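Forums > Gift Wrapping & Packing > Small parcels

New posts Members Search Log in

We use cookies to keep you signed in. By staying on Brindcombe Boards you accept this.

Tissue for small pouches - how much is too much?

hovora_knits
I'm sending out 60 little thank-you boxes in September, each with a foil pouch of loose tea, and I am having so much fun with the tissue! Right now I use two full sheets per box, scrunched. My sister thinks it's overkill. What does everyone else do?

paperjay
Your sister's right, sorry. One sheet, cut in half. Foil is tough stuff and tea doesn't break. Two sheets times 60 boxes is a lot of paper for people to throw out.

Lâm
Disagree with paperjay! The rustle when you open the lid is half the present. I buy tissue in packs of 600 and I've never been sorry. Two sheets, scrunch one, fold the other over the top.

paperjay
600 sheets?? Where do you keep it all?

Lâm
Under the bed, flat, in a suitcase :) It creases if you stand it up. 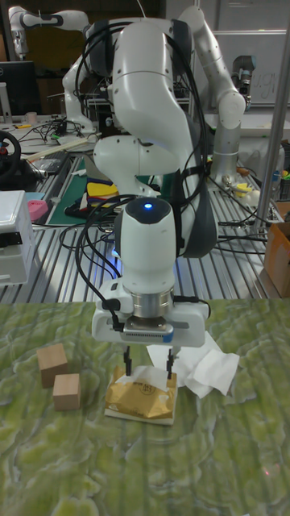

Yi-an Son
Gold foil and white tissue is my favorite pairing, so I'm with Lâm on looks and with paperjay on amount. I did 83 of these for my cousin's wedding and ended up using one sheet per pouch, and they looked lovely! The trick is to leave the fold on top really loose, like the piece draped over that crinkled gold pouch, so a bit of the foil and the little round logo can still peek out. Then the bigger crumpled sheet goes to one side as filler, and you only need it if your box is wide. Press it flat and it looks like a napkin.

hovora_knits
Oh, I love the side filler idea. My boxes are wide and the pouch slides all over the place. Would you scrunch it dry or mist it first? I saw someone mist theirs.

paperjay
Dry! Please don't put damp paper next to tea.

Yi-an Son
Dry for me too. Scrunch it, open it out, scrunch it again - 3 times and it goes soft.

hovora_knits
Trying it tonight with one sheet. If it looks skimpy I'm going back to two, paperjay, fair warning!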